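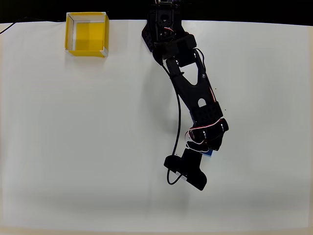 # Chapter 4: Teaching Place Value in the Second Grade

## Chapter Goals

After studying this chapter, the reader should be able to:

- explain why a written number such as 20 is harder for a child than it looks to an adult;
- describe the stages through which most children come to treat ten as a unit;
- plan a short lesson in which grouping, spoken number words and written numerals are taught together;
- recognize common errors and choose a suitable response to each.

## 4.1 A Lesson at Barbridge

A second-grade class at Barbridge Elementary School was asked to write the number twenty. Every child wrote 20. The teacher then gave each pair of children a bag of dried beans and asked them to show what the 2 in that number meant. Most pairs set out 2 beans. A few set out all 20 and said that the 2 and the 0 "go together to make it." One pair made two piles of 10, pushed them side by side, and pointed from the piles to the 2 on their paper.

All of these children could count to 20 without error. All of them could read and write the numeral. Only the last pair showed that they connected the digit on the left with groups of ten. The difference would not have appeared on a written test, and it had not appeared on the one given the week before.

The lesson raises the question with which this chapter is concerned. What must a child understand in order to use place value, and how can a teacher find out whether the child understands it?

## 4.2 What Place Value Asks of a Child

Place value is a way of writing numbers in which the worth of a digit depends on its position. Adults use it so often that they seldom notice the several ideas it contains. A child must learn that ten single objects can be treated as one group, and that the group is still ten objects. The child must also learn that groups are recorded to the left and single objects to the right, and that a zero holds a position when there is nothing to record there.

The first of these ideas is the most demanding. A young child who counts "one, two, three" is attaching one word to one object. To count "one ten, two tens" the child must attach one word to a whole collection and keep the size of that collection in mind. Some children do this easily with bundled sticks but lose the idea when the sticks are put away.

English number words add to the difficulty. The word "twelve" gives no sign of a ten and a two. In "fourteen" the ones are spoken first, although they are written second – a common source of reversed digits. The words from twenty onward are more regular, and for this reason some programs introduce grouping with numbers above 20 and return to the teens later. Section 4.5 compares the two sequences.

## 4.3 Three Stages of Understanding

The stages below are a guide for observation. A child may work at one stage with small numbers and at an earlier stage with larger ones.

**Counting by ones.** The child finds the size of any collection by counting each object. If the objects have already been grouped in tens, the child counts them singly all the same.

**Counting by groups.** The child counts ready-made tens as "ten, twenty, thirty" and then counts on for the remaining ones. Asked how many tens there are in the total, the child may need to go back and look.

**Working with tens and ones.** The child can state the number of tens and ones from the numeral alone, and can trade one ten for ten ones when a problem calls for it. Subtraction with regrouping, treated in Chapter 6, depends on this stage.

## Before You Read On

Consider the following questions and keep your answers. You will return to them at the end of the chapter.

1. What would you ask the pairs at Barbridge who set out 2 beans?
2. A child writes "204" for twenty-four. What does the child appear to know, and what has not yet been learned?
3. Which classroom materials show that a ten is made of ten ones, and which only stand for it?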